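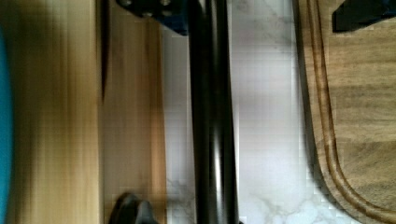 Photo: Sibel Sezer, Pondstead, 2021-07-02

Pondstead is the practice kitchen at the back of the Nundano building in Sedgwick. It opened in April, and last week they held their first open day for the public. I drove over from Onilthorpe, which took longer than it should have because of the bridge work, and got there in time for the second tour.

The kitchen has white marble counters with gray veins, and wood next to the marble in places. I asked about the marble, as I have been putting off choosing a counter for two years. The answer was that it marks if lemon or vinegar sits on it, and that they wipe it down and live with the marks. They do all cutting on boards.

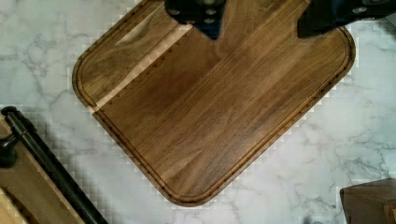
I spent more time on the boards than I had planned to. A dark one with a groove for juice is the kind I would want for a roast. It is heavier than my plastic one at home, and the guide suggested a damp cloth underneath so it stays put. They oil the wooden boards with plain mineral oil and dry them standing on edge.

The breakfast corner is the fullest part of the kitchen. The toaster oven, the two-slice toaster and the French press share one stretch of counter, with narrow gray, white and charcoal tiles on the wall behind. A folded towel was on top of the oven. I would want more elbow room, but my own counter is no better.

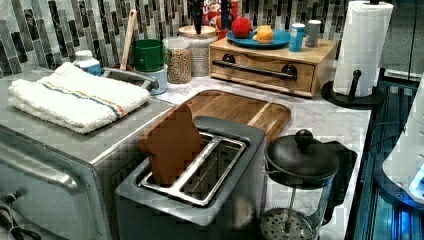
Can you book the kitchen for a private group?
Groups of up to 6 can book a weekday morning through the office, and you bring your own food.

After that we were shown the table setting part. Children's groups use it, so there is play food: a plush orange, a banana and an apple, on a teal plate. A Froot Loops box was there too, and a wooden tray and a round board. My niece would have stayed all day. The groups learn to lay out a breakfast, carry a tray and put things back, and each session lasts an hour.

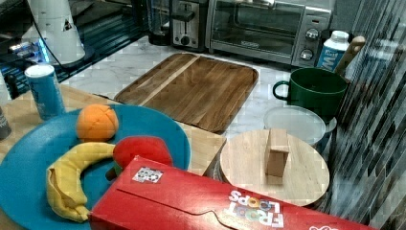 Qusai Masri, who had been on the same tour, told me afterward that he would have liked less time on table setting and more on knives and sharpening. He also thought the tour should start with coffee. I didn't mind the order, though I agree about the knives.

Parking is behind the building and the entrance is on the side street. The tour was free. It ran 4 times that day and the last one was full.

Contact: Pondstead, Nundano Building, Room 514, Sedgwick | Back to top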